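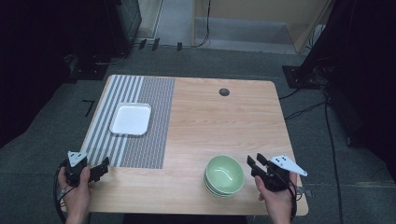

Farah asked under my last post whether the people who set tables all day are not simply teaching the machine to take their own job. I promised her a proper answer, so I will try it in several posts. My English is slow, please be patient.

1/ First, where I work. Unon prepares tableware and dining rooms for company canteens and small hotels. I have been in the setting team for a long time. Since April a part of my shift is not setting for guests. It is setting for the training of the arms that we will get from Drarmont.

2/ The work is like this: placemat, square plate, bowls. You hold one gripper in each hand and you do with the grippers what you would normally do with your fingers. Then you put everything back and do it again. One time from start to end we call a round.

3/ In the first month our team made 2545 rounds. I know the number because it is written on the board next to the lockers, and because my wrists know it also.

4/ What is difficult: nested bowls. With fingers you feel when the second bowl comes along with the first one. With a gripper you feel almost nothing, you must look. Anjani is the best of us in this. She turns the stack a little before she lifts. I copied her and my rounds became cleaner.

5/ What is surprisingly easy: the plate. It has a small rim, so you can take it from the side. I was afraid of the plate for two days and it was not necessary.

6/ Now to Farah's question. Yes, the arms will do some of what we do now. The management said this at the meeting and I prefer that they said it. The plan is that the first 2 arms go to the early shift, which starts at four in the morning and which is always short of people.

7/ The early shift has a night supplement. If you lose the early shift, you lose the supplement. For me it is not so much. For Dewanti it is a part of the rent. This was not on any slide and she had to stand up and ask it herself.

8/ The answer came after three weeks: the supplement stays until the end of the year for the ones who had it before. After that, "we will look". I write it in quotation marks so that I remember it exactly.

9/ Something that changed already: how we talk about our work. Before, when a new colleague came, we said "watch me, then do it". Now we must explain why the bowl stands there and not ten centimetres to the left. Some of us found out that we had different rules for years. Yogesh and I argued a whole lunch break over how far the bowls should be from the edge. He still puts them too close.

10/ Another thing. In training you are measured. Every round has a time and a mark, good or not good. In normal setting nobody ever measured me, only the guests were happy or they were not. The first week I had 83 rounds marked as not good and I slept badly. Later I learned that a slow round can still be good, and that they also keep the bad ones for the training. I wish they had told us this on the first morning.

11/ We asked for three changes and got two. A break of ten minutes in each hour: yes. The list with everybody's times taken down from the wall: yes. Extra pay for training hours: no, it is "part of the normal tasks". We will ask again.

12/ Would I say to a colleague from another firm, do it? I think yes, but ask first who keeps the recordings, what happens with the shift money, and if you may say no. With us you may say no. Two people did, and they were left in peace.

13/ Farah, so my answer is: partly yes. We teach it a part of the job, the part at four in the morning. If the other part stays with us, I can't promise you. I can only write what I see.

14/ Coralie wants to know if I miss the feeling of the plates. On training days, a little bit. My hands are cleaner though.

15/ Next time I will write how it goes when the first arm is really in the room. They say soon. They also said soon in spring.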